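Equipment Review: The Kiss Hand-Held Gripper Pair and Work Station
Prepared for departments planning purchases in the coming financial year. Issued Jan 31, 2019
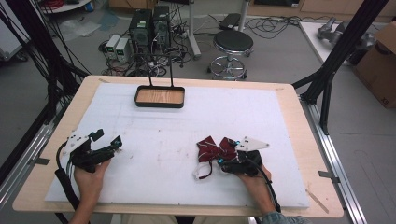
The Kiss pair was bought by the Wondale workshop in October as the first stage of a longer automation plan, and this review is intended to help other departments decide whether to budget for the same equipment. The set is sold as two grippers, one for each hand, with cables that run back along the operator's wrists. Operators at Wondale use it to record handling tasks which an arm will later be asked to repeat. Most of our work concerns small accessories, and the dark red fabric bow held in the right-hand jaws is typical of it: two lobes, a pattern of thin pale lines, and a loop of cord hanging from the lower side. Items of this kind are difficult to specify on paper, and we would advise any buyer to bring their own stock to a demonstration before placing an order.

Purchase price
The pair was supplied through Durgate at a price of 2000 pounds, including cables but excluding the table, the supporting frame and all computing equipment. Departments should not treat the quoted figure as the cost of a working station. We allowed a further 500 pounds for the table and its board, and this proved sufficient. Computers and bench power supplies were already held by the workshop and were not charged to the project. A department starting with nothing will need to include them, and should obtain separate quotations.

Handling and comfort
Staff were able to use the grippers after a short introduction. The black finger tips close evenly and hold thin cloth well, although cord is less easily picked up from a flat surface. The weight is acceptable for short periods. We do not recommend sessions of more than an hour, and rest breaks should be written into the staffing plan. The thick cable on each side is the weakest part of the design. It pulls slightly when the wrist is bent, and operators with shorter forearms found this tiring.

Space and layout
The table itself takes up little room. The floor behind it is another matter — computer towers, power supplies and their leads spread quickly, and our first floor plan made no allowance for them. Cable trays should be ordered at the same time as the frame. A plain white board on the table top is worth having, as small items show up clearly against it. It does mark with use, and a spare should be included in the order.

Running costs
Replacement finger tips are sold in packs at 100 pounds. One pack has been used since delivery. Durgate quotes 7 working days for spares, and both of our orders arrived within that period. The maintenance contract was declined for the first year. Our Tidadside site, which has fewer technical staff, has been advised to take it.

Points for budget holders
The grippers may be charged to equipment, but operator time will normally fall under staffing and is likely to be the larger sum. The two should be approved together. We would also ask departments to delay any purchase of a robotic arm until they have settled which tasks are to be recorded, as reach and payload requirements depend on that decision.

Assessment
Recommended for departments handling light, soft goods. The equipment is sound and fairly priced, and the written instructions are clear. Buyers who mainly handle rigid or heavy parts should look at other models before committing funds. Wondale will order a second pair if the current budget request is approved, with the longer cable option.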